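Drestatach Gripper Evaluation: Progress Report for December
Prepared by Ansel Whitlock for the Kirkard program office

Work this period covered the second stage of the hand-held gripper comparison. Two finger designs are under test: the Bririer jaw, carried over from stage one, and the Farah jaw, which has a stiffer base and a shorter stroke. Camera mounting and controller settings were held fixed for both.

Each design was run through 20 trials per object at two closing speeds. A trial counts as a success when the object is lifted, held and set down without slipping. The object set was chosen for mixed stiffness – rigid packs, thin-walled cups, soft tissue packages and coiled cable. To date 698 trials have been logged and checked against the recorded video.

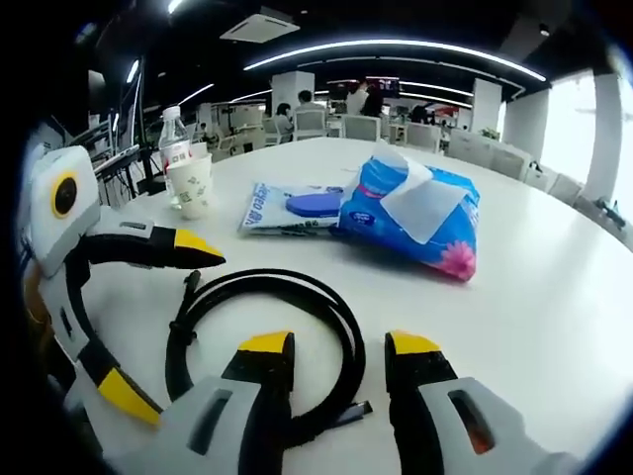
Figure 1. Tabletop test area with coiled cable between the yellow-tipped gripper fingers; bottle, cup, wipes and tissues behind.

Rigid items gave no useful separation between the two designs. Paper cups did. At the higher closing speed the Bririer jaw dented the cup wall often enough that we lowered the force limit to 40 percent for all later cup trials. The Farah jaw did not need the change, but it was run at the same limit to keep the results comparable.

Cable remains the weakest case. The Farah jaw succeeded in 75 percent of cable trials at low speed. Most failures came from one finger landing on top of the loop and pushing it flat before the jaw closed. Bririer results for cable are still being checked and are left out of this report.

One controller fault was found. Finger position drifted after long sessions and had to be zeroed by hand. A firmware fix is installed, and affected trials will be repeated.

Next period: finish the repeat trials, start the wide-angle camera comparison, and send the draft data tables to Kirkard for review. Spending is within plan. We request approval to order one spare set of Farah fingers – the current set shows wear at the tips.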